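Workshop notebook, Skurkamville shared workshop
Entry of October 24, 2021
Recorded by Isla Mackay

Purpose: to continue the laundry tasks on the two-arm build begun in June. The Stolla controller was used with arm speed limited to 19 percent. The Honditz power supply remained on its own circuit.

Floor pickup was attempted first. The target was the clear plastic bag with the crumpled silvery wrapper. Transparent film remains difficult for the depth estimate, and the approach height was set by hand.
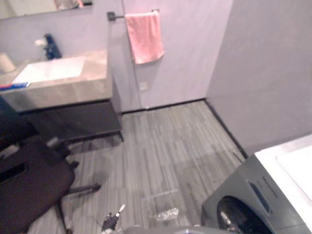
Ruaridh Kinnear objects that a fixed approach height will not carry over to another floor, and he would prefer a contact threshold at the fingertip. The objection is noted. A threshold will be drafted before the next session.

Basket work followed. The wrist camera was set to an exposure of 800 and left there. White perforated plastic gives many false edges, so the rim is now located from the corner of the basket and the pattern of holes is ignored.

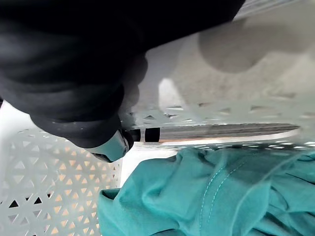

The grip point was then entered as an offset from that corner. Closing force is held for 2 seconds before any lift is permitted - this rule applies to both arms.

For the two-handed carry, the arms share one path and the basket is to be kept level. Log interval: 100 milliseconds. Some drift between the left and right clocks is still unexplained.
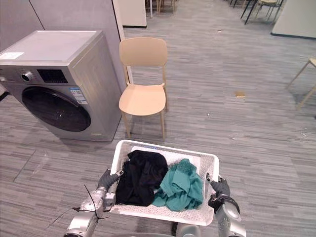
Two-handed hold, black and teal garments in basket.

Outstanding: clock drift; cable routing at the left arm; return of the Sjöberg clamp to the tool wall.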